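**How often does the Vatwood blog update?**

Posts go up 3 times a month. Replies to comments are written in the evening, after 7 p.m. The August break lasts 2 weeks, and comments stay open during it.

**Where did the old posts go?**

The blog moved from Drisetti to Arango in the spring. All 1,836 comments were imported. Posts under 100 words were left out, along with the link roundups. Old bookmarks redirect to the home page.
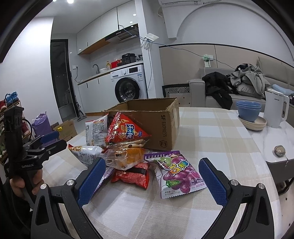

*Snacks on the checkered tablecloth, grape candy at the right.*

**Can I subscribe by email?**

Yes. Enter an address in the sidebar form and click the link in the confirmation message. Unconfirmed addresses are deleted after 2 days. Subscribers from the Drisetti version need to sign up again.

**Do you accept guest posts or sponsored items?**

Guest posts, no. Sponsored items are labeled in the first line of the post.

**My comment has not appeared. Why?**

First comments are held for approval. Comments with more than 3 links go to the Akano spam filter, which is emptied weekly.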